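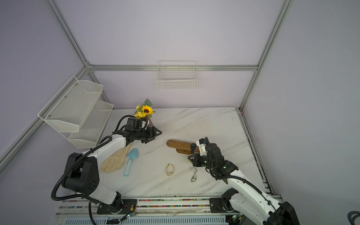
Kemberg board signs off on second two-arm cell, trims the rest

The board at Kemberg, the mail-order gift and garden house, has approved a second two-arm picking cell for its Grinach depot, after a budget meeting that spent 35 minutes on robot arms and considerably longer on the parking lot.

The cell will come from Aksoy, which quoted for the arms, rails, frame and grippers as one package. A rival bid from Ruko came in lower until the board noticed that it left out the rails. Arms without rails were felt to be a false economy.

Delivery is expected in July, with 9 weeks set aside for setup and training. The first cell was also given 9 weeks, a figure the depot remembers with some affection.

The planning case rests on the catalog's awkward end: 984 lines that don't stack, don't roll and don't come in a decent square box. Watches, bracelets, work gloves, hand trowels and artificial flowers all fall into this group. Together they made up 3,197 orders last month — nearly half of the depot's total, and most of its complaints.

Not everything on the wish list made it. Spare grippers were cut from four sets to two, and a request for a bigger break room was moved to next year's plan, where it has lived for several years now. Money for extra wire baskets went through without debate.

The board will look at a third cell in the fall, once it has seen a full quarter of running costs. The parking lot is back on the agenda next month.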